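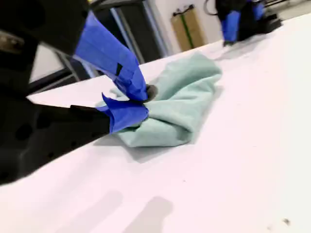 ## Tuning grasp detection for cloth in Molari

The default grasp check in Molari compares finger opening with a fixed threshold. It works for rigid parts. Thin cloth compresses almost to nothing, so the check reports an empty gripper and the planner retries a grasp it already has.

Use the motor effort signal instead.

1. Open `grasp.yaml` and set `check_mode: effort`.
2. Set `window_ms: 600`. Shorter windows pick up the closing spike.
3. Close the gripper on nothing 21 times and log the effort:

```
molari log effort --runs 21 --out empty.csv
```

4. Repeat with the cloth between the fingers, writing to `cloth.csv`.
5. Fit the threshold:

```
molari fit empty.csv cloth.csv --percentile 97
```

Copy the printed value into `effort_min`. Each arm needs its own value, and so does any change of finger covering.

If the two logs overlap, lower `close_speed` to 3 and record both again. Do not widen the percentile.

Restart the planner node after editing. `grasp.yaml` is read only at start-up.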